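Where the Weight Went: Inside Avmont's New Mallet Putter

For most of the last decade, putter makers have chased stability by pushing mass to the corners of the head. The Avmont Priren, a mid-size mallet due in shops this winter, follows the same path but takes a different view of how far to go.

The head is milled from a single block of aluminum, with two steel weights set into the rear of the sole. Mechthild Gruber, who led the design, began with a wider shape and cut it back over six prototypes. The early heads resisted twisting very well. They also sat poorly behind the ball, and testers tended to aim them to the right.

"Players were fighting the outline," Gruber says. "We gave up some stability to get a head that people could point at the hole."

The testing was done at Dostutlow, a parkland course with slow greens in the wet months and quick ones by late summer. Avmont logged 1,232 putts with the final prototype and 1,116 with the company's older blade, all from the same marked spots. On strikes toward the toe, the new head lost less distance than the blade. On center strikes the two were hard to separate.

Face milling accounts for part of the feel. The grooves are shallow and run parallel to the sole, with finer spacing in the middle of the face than at the ends. The sound is low and short. Players used to a soft insert will find it firm, and should expect to spend a few sessions on distance control before judging the club.

Faustino Meléndez, who fits clubs at the Sombatkul studio, sees the shaft options as the more useful change. The Priren comes in a double-bend version, close to face-balanced, and a short-slant version with moderate toe hang.

"Most mallets used to suit a straight stroke and that was it," Meléndez says. "With the slant neck, I can put an arc player in this head." 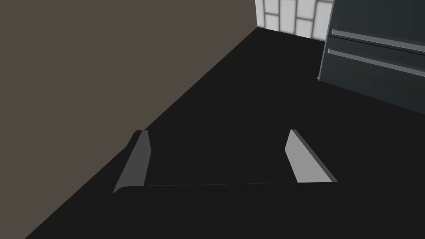

A robot gripper over a black countertop

He still advises checking lie angle first. A putter that sits with the toe in the air will start the ball left for a right-handed player, whatever the head design.

The stock grip is a mid-size pistol, and a thicker, untapered model is offered at no extra charge. The thicker grip is heavier, so the head will feel lighter in the swing. Heavier sole weights can be ordered to offset this. They are changed with a small wrench supplied with the club, and both should be swapped as a pair to keep the balance centered.

Left-handed models will be made in the double-bend version only at launch.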